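Hubáček Sound - beat makers, vocalists and one live drummer wanted for the Prelden sessions

Open call, closes end of December

Right, quick one. We are putting together the next Prelden sessions and need people. Paid, not a lot, but paid. Read the whole thing before you write to us please, half the emails last time asked stuff that was already on the page.

What it is

Eight days in Rornovdale, old dairy building, two rooms for recording and one for mixing. You come with ideas or without. You leave with tracks on a compilation that we press and put out on our own label. Last one was mostly instrumental hip hop and some slower dub things. This one is going wherever the people take it, but we lean toward sampled drums, real bass, voices in any language. No genre police here.

Who we need

Beat makers / producers. Any setup. Sampler, laptop, a box of tapes, whatever. You should be able to finish a track, that's the main thing. We have had a lot of great loops and not many endings.

Vocalists. Rappers, singers, spoken word. Write your own lyrics. Comfortable working with somebody you met at breakfast.

One drummer. Has to play quiet as well as loud. The small room is small. Kit is here, bring your own cymbals and sticks.

One mix assistant. This is more of a job than a residency. Long hours, headphones on, naming files properly. Good ears, patient. Some experience with outboard gear would help but we can show you the patch bay in a morning.

You do not need a release out already. You do need to be 21 or older, because of the venue license for the closing night.

What you get

A fee of 900 for the full session, same for everybody, paid on the last day. Mix assistant gets the same plus extra for the two days of cleanup after. Bed in a shared room, lunch and dinner. Breakfast is bread and coffee and you make it yourself. Travel refunded up to 80 if you send us the ticket. Bus, train, shared car all fine. We can't do flights, sorry.

You keep your publishing. We take a license on the recordings for the compilation and nothing else. The agreement is a page and a half and we send it before you say yes, so read it. If you used samples, tell us where they came from - we don't care much about dusty old stuff but the pressing plant does ask.

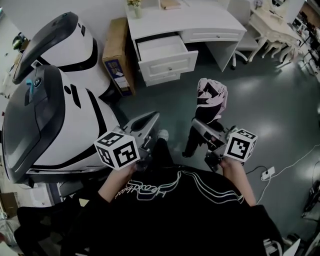 Seated, black shirt, both hands full.

How the days go

Loose mornings. Rooms open at 10 a.m. and get booked on the whiteboard in the hallway, half a day at a time. Listening hour before dinner, everyone plays what they have even if it's bad. After dinner the small room stays open till 1 a.m., big room closes earlier on account of the neighbors. They have been very nice and we want to keep it that way.

Closing night is at the Arosier, down the hill. Short sets, whoever wants to. Not required. If you hate playing live then you can do the door with us or just drink something and listen.

Gear on site

Two turntables and a mixer, a couple of samplers, upright piano (tuned, mostly), bass amp, guitar amp, drum kit, an organ with three dead keys. Decent vocal mic, several less decent ones. Monitors in both rooms. Tape machine works when it feels like it so don't plan your whole track on it. Bring your own headphones, audio interface if you're picky, hard drive, and slippers. Shoes come off at the door, the floor gets cold.

If you need something odd, ask. We know people.

How to apply

One email. Put what you do in the subject line, like "vocals" or "drums". In it:

Two tracks, as links. No attachments, the inbox is tiny and it bounces. Rough is fine, demos are fine, just make sure the link works without a password.

A few lines on who you are and what you want to make. Short. We don't need a bio in third person.

Where you would be traveling from.

Anything we should know about food, sleep, stairs. The mixing room is up a steep flight with no elevator. The recording rooms are ground floor and so is one of the bedrooms, so tell us and its yours.

Duos can apply together, one email for both of you, and you each get the full fee. Bands of four or five, we love you but there aren't the beds.

We listen to everything all the way through. Takes a while. You hear back in January either way, yes or no, and if it's a no we might still ask you for the next one. Please don't message the label page to check, it's a diferent person and they won't know.

Mix assistant only - send one thing you mixed and one line about what you would change in it now. Start date is a day before everyone else so we can get the rooms wired.

Couple of things people ask

Can I come for half? No. Tried it, made a mess of the room bookings.

Can my partner visit? Sure, for the closing night. There's a guesthouse near the station.

Do I have to rap in English? No. Please don't on our account.

Is there internet? In the kitchen. Download your plugins at home.

Applications to the sessions address on our contact page. Pass this on if you know a drummer, we're always short of drummers.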